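2 Oct 2020

Workbook answer keys, chapter 7 onward

Picked this up again after lunch with Mei. We're still on the grade nine reader, the second-language one, and I wanted to get the long-answer questions for the grandmother story finished before I forgot what we'd agreed on. Didn't quite get there, but most of it's done.

First the thing that ate my morning. The key we inherited from the Brannigan edition gives page references to the old printing, and the reader was reset in August. So every "see page such-and-such" is off by 2 in the first half of the book and then by something else after the poem section, where they dropped a full-page drawing. I started fixing them one by one like an idiot. Then Darnell pointed out that students don't all have the same printing anyway (plenty of them get the book from an older cousin), so why not point to the paragraph? We're doing paragraph numbers from now on. I've gone back and changed chapters 1 through 6 to match. If anyone spots a stray page number, just kill it.

Model answers. My rule so far has been three or four sentences for the short ones and one solid paragraph for the long ones. Rochelle tried the draft on her evening group and says the long ones are still too grown-up. She's right, I reread the one on why the narrator won't write back to her brother and it sounds like me at a dinner party. I rewrote it with words that are all in the chapter glossary, except "ashamed," which I kept in and added to the glossary. It's shorter now and I like it better!

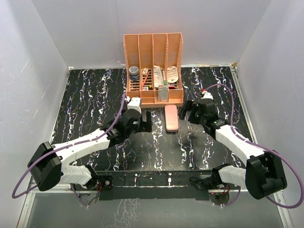
Glossary next. We're at 52 entries for this chapter and I'd like to stop there. Ifeanyi wants the idioms in their own list at the end and I've been going back and forth on it. For: kids look up idioms by the whole phrase, and in one alphabetical list you never know whether "to eat one's words" sits under E or W. Against: two lists to flip through, and the short chapters would have an idiom list with a single lonely thing in it. I've set up chapter 7 his way so we can look at it on paper. Haven't touched the others.

Transliteration – same old argument. I've stuck with the simple scheme, no dots or bars, because the teachers who write in are nearly all typing on phones. The long vowels get doubled. That does make a few words look silly, and there's one pair in this chapter that comes out spelled exactly the same, so I put the original script right next to both. Mei thinks we should have the script next to everything. Probably, yes, but it doubles the proofreading and she knows who'd be doing it (me).

Files: everything through chapter 6 is in the Canditz folder, checked, don't edit in place. Chapter 7 is in my working folder under the usual name with "half" stuck on the end. The question bank export came to 3971 lines, way more than I expected, and a lot of that is the same question with a different comma. Lyle has a little script that catches near-duplicates and he ran it over the first part this afternoon. It flagged some that aren't duplicates at all, like "who said this" and "to whom was this said," so somebody has to read the flagged ones by eye. I said I'd take them.

One real mistake found: question 2 in the short-answer set for the train chapter asks about the uncle's letter, and there's no letter in that chapter. There's a telegram. The old key answers it happily as though there were a letter, so I guess it's been wrong for years. I changed the question and left the answer mostly alone, only swapped the word.

Also tried reading the comprehension passage out loud to time it. I stumbled on the long sentence about the river both times through, and if I can't get to the end of it in one breath then a fourteen-year-old reading in a second language won't either. We can't change the author's text, obviously, but I added a line in the teacher notes suggesting where to pause. Darnell, can you check I've put the pause in a place that makes sense grammatically? I went by ear.

Still open:
Long answers 4 and 5 for chapter 7, the second one needs a quote from the last scene.
Idiom list, yes or no, once Ifeanyi has seen the printout.
Flagged duplicates from Lyle's script.
Ask Rochelle if her group can try the poem questions next, and whether they want the meanings line by line or by stanza.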